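Workshop notebook, lens and clockwork bench
April 2021

Continued with the rotation clockwork from the Plirnwood light. The case was opened last week and I have now taken out the governor and the second arbor. The maker's plate says Böttcher, with serial number 388, but the governor has no number at all and the screws have a different thread. My opinion is that it was replaced at some time when the light was still in service. The keepers' log mentions a repair "to the machine" and gives no more detail.

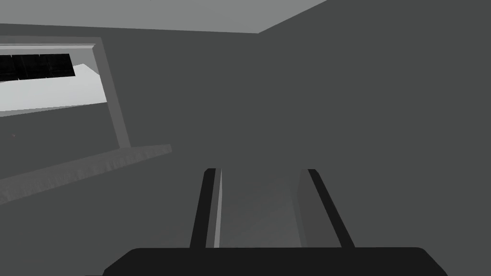
L. Avard

Cleaning of the second arbor: white spirit, soft brush, two passes. The old grease had become like resin and I had to leave it one night under a wet cloth before it moved. Pivots are good. The lower one has a small groove which I can feel with the fingernail, but I don't want to polish it before we discuss. If we polish, the bushing must be changed also.

Weights. The drive weight was stored apart from the machine and I was not sure it belongs. On the big scale it gives 215 pounds with the hook. The drawing from the Lidero archive asks for less, but on this drawing the drum has another diameter, so it can be a drawing for the sister station and not for ours. I wrote to them again for the correct sheet. Please do not hang this weight on the old cable, also not for a short test.

Lens panels. I counted the chips on panel C again and marked them on the tracing paper. Most are on the lower prisms, at the side where the keeper opened the door. The old putty is red lead and it is hard like stone, so gloves and mask for everybody who works at this side of the bench, and the dust goes in the closed bin.

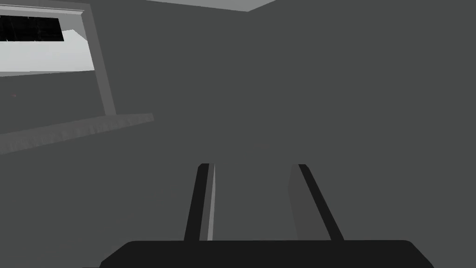

The putty on panel D is softer and has another color, more gray. I took a small sample and put it in the bag with the label D-lower. It would be good to compare it with the one from the lantern glazing, if we still have it. I looked in both drawers and didn't find it.

Running time: with the temporary weight and without the lens, one turn of the main drum took 854 seconds. Second try was a little slower, I think because of the cold oil. In the evening I will repeat it with the door closed and the heater on.

Evening: repeated, 18 seconds faster than the morning's first try. So the temperature is a real influence and we should write it down at each test from now on.

To do
Order brass rod for the bushing (ask first about the pivot)
New wire rope, same diameter as the old one, measure at three places
Find the glazing putty sample
Send the photo of the Böttcher plate to Lidero together with the question about the drum
Return the long puller to the other workshop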